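Small kitchen, big October

It's finally soup weather and I have been cooking like mad! The kitchen and I have been getting along so well this month that I wanted to write a bit about how I keep the counter, because Verena Grabner left a comment on my last post asking where on earth everything goes.

Mostly, it stays out. I used to put every single thing away after supper (I was very proud of that) and then spend half of the next evening hunting for the sugar. Now the things I reach for every day live along the back of the counter, and the wok more or less lives on the stove with its lid on. I love that wok! It does the noodles, the greens, the popcorn, and once a whole batch of plum jam, 8 jars of it.

My other great discovery is cardboard. Proper thick boxes, opened out flat, laid beside the stove and stood up against the wall. When a sheet gets too greasy it goes out and a new one goes in, and I don't have to scrub the wall at eleven at night. Itsuki Higuchi laughed at me for this and then went home and did the same.

The bottles all go in one red basket, so I can lift the lot out in one go and wipe underneath. Bliss.

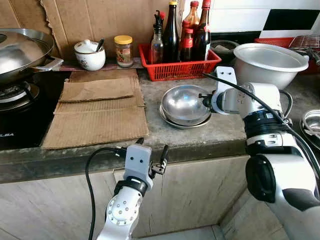

Page 8

The steel bowls stack next to everything else and get used for absolutely all of it – rinsing rice, soaking beans, mixing dough. The sugar pot with the flowers is my favourite thing in the whole kitchen, and the spoon stays in it, lid or no lid. Next to it is the jar with the yellow lid, and a spoonful of that on plain rice is supper as far as I'm concerned.

Next time: the cupboard under the sink, if I'm feeling brave, and the bean soup recipe (300 grams of beans, soaked overnight, so get them out early).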